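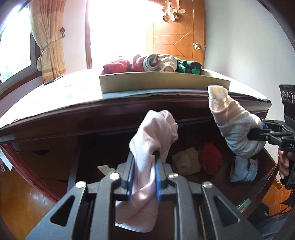

Figure 3. Sorting and rolling small laundry, Suradia set. A pink garment and a gray speckled sock are held in two hand-held grippers; rolled clothes sit in the cardboard tray on the cabinet.

4.2 Rolling and putting away

Cloth is where we expected the Kosar policy to fall apart, and for the first 500 demonstrations it did. It grabbed two layers when it wanted one, and it let go of socks halfway through a turn. With 2,000 demonstrations the picture changed a great deal, and we were delighted to see it! On the Flaldale test homes, the policy finished 40 of 100 rolling trials with no human help, all on garments it had never met in training.

Socks remain the hardest item. They are long and narrow, and a small error at the first fold grows with every turn of the roll. Shirts and other wide pieces did much better (see Table 2). Placing a finished roll into a tray like the one in Figure 3 was almost never the step that failed.

Is this a machine that can do your laundry? No, not yet. It is slow, and a person still has to bring it the clothes. But the Ruotsalainen baseline completed no rolls at all on the same garments, and we think a gap that wide deserves a close look. Section 4.3 breaks down the failures by fabric.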